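February, just after 9 pm

Went through the picnic things again tonight. The Pramar list says a household can eat outdoors all summer with 14 pieces. I have my doubts. Whoever wrote it has never tried to drain pasta in a park.

The mint-green colander is the one I keep arguing with myself over. It's far bigger than the bowl next to it and takes up half the basket -- and for what, a few strawberries? The lavender plate can stay. Sauce bottle stays too, though I'm not convinced anyone puts ketchup near an orange slice by choice. 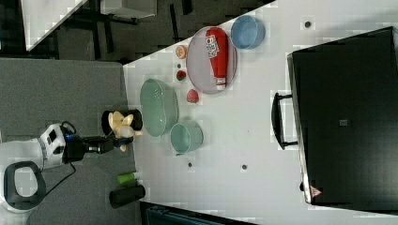

Photo: Esico / Gomska Journal

Paid $32 for the basket and was told it would hold the lot. We'll see. I suspect the light blue bowl ends up back in the cupboard by March, same as last year's grey one did.

Bed. Will try packing it colander first tomorrow.

9 comments | 81 shares

Recent entries
The Jeon thermos, one month on
Do we need a second esky?
Cupboard under the sink, again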